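Fixing a gripper that misses its square

If you have followed our Graddale bench guides for a while, you will know how fond we are of a taped grid. It is cheap, it is easy to read from the wrist camera, and it shows up a fault long before the log does. This one had us scratching our heads for most of an afternoon in August, so pour yourself something warm and we'll go through it together.

The fault was simple enough to describe. Our Vukska arm would go to a square, close on nothing, and report a good pick. It did this 33 times in a run of 96, and stopped with an error only 3 times, which rather worried us.

Before you touch any settings, press the stop button and keep your hands clear until the arm is still. Then put one object on the grid and bring the open fingers near it at low speed.
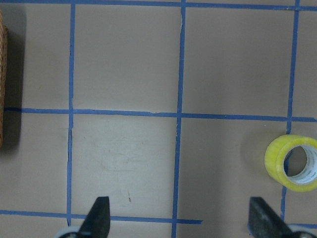

Roll of packing tape on the right-hand tape line, fingers open.

Next, take the object away and look at the bare grid. Go over the lines slowly, as a torn strip can fool the corner finder (ours did, bless it).

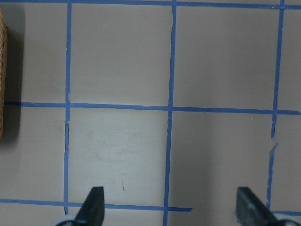
Look for breaks like the one in the right-hand strip, below the middle line.

Lay fresh tape over any gap and press down whatever has lifted. Do look for glare too, and turn the lamp away if one square seems much paler than its neighbours. 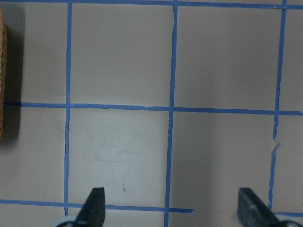
The paler square, lower middle, with its faint scuffs.

Now run the Huanca calibration again from the start, and set the grip check to fail whenever the fingers close fully. Leave the speed at 600 until you have had a clean run.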